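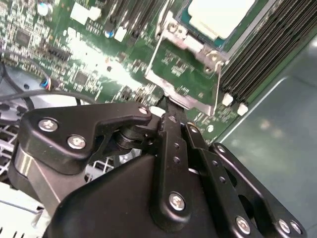
Müzeyyen Sarıgül asked us last March whether anyone still mends server boards or does everybody just bin them now. Fair question. Some of us do still mend them – it's most of what we do here, and she has sent us a fair few of her own boards over the years, so she had a right to ask.

About us

Trimoldale Board Repair. Small workshop on the Dutton road, up the ramp, blue door. We test, clean, mend and resell server motherboards and the bits that live on them. Processors, memory, the clips and brackets and latches that go missing in the post.

Started by Erdal Çınar and Nadhirah Nasution with two benches and a soldering iron each. Still the same benches. More soldering irons.

What we take in

Server and workstation boards, any age, working or not. Boards with the processor still fitted are fine, please leave it fitted. We would much rather take it out ourselves than get one loose in a jiffy bag. Same goes for memory – if it's in the slots and you're not sure how to release it, leave it in.

Boards we can't take: anything burnt right through, anything that has been under flood water for more than a day or so, anything with the corner snapped off. Sorry. We do get asked.

Laptops no. Phones no. Televisions no, and please stop leaving them by the bins.

How it goes

You send it or bring it. It gets a label, then a good look over under the lamp before any power goes near it. Bent pins in the socket are the most common thing by miles. Then slot latches snapped by somebody in a hurry, then dust. You would not believe the dust.

After that it goes on the test bench for 60 hours. Every memory slot gets used, not only the first couple. If it falls over we find out why and ring you with a price. You say yes or no. If it's no, you pay return postage and that's it, no looking-at-it fee.

Laurențiu Stoica does the socket work. Straightening pins is slow and he won't be rushed, so if your board is with him it may sit a few days extra. Aslı Toprak does testing and answers the phone, sometimes both at once, so let it ring.

Packing

Worth its own heading as it's where most of the damage happens. Anti-static bag first. Then foam, then a box that fits. If there's no processor in the socket put the plastic cover back on it, or ask us and we'll post you one – they cost pennies and we keep a tub of them. Tall coolers come off before posting, they are heavy and they pull at the board when the van goes round a corner. Don't use those polystyrene peanuts. Please.

Who we work for

Schools, mostly, and a couple of hosting firms, and people with a rack in the garage who know more about it than we do. Tokgöz have sent us their old boards since the beginning. Last year we mended over 1000 boards for all sorts of customers, the biggest single lot being 168 from the college at Zoscombe, which arived on one pallet and filled the hallway for a fortnight.

Buying from us

Mended boards are on the shelf list, ask for the latest copy. Each one comes with its test sheet and a 2 year guarantee. We say what was wrong with it and what we did. If a slot is dead and we couldn't bring it back, that's on the sheet as well and the price comes down to match.

Visiting

Ring first. Parking is round the back, mind the neighbour's gate. Tea if Nadhirah is in, otherwise you're on your own with the kettle. We're happy to show people the benches but can't do big groups, there just isnt the floor.

Page last changed 2020-07-11. Prices moved to there own page, link at the top.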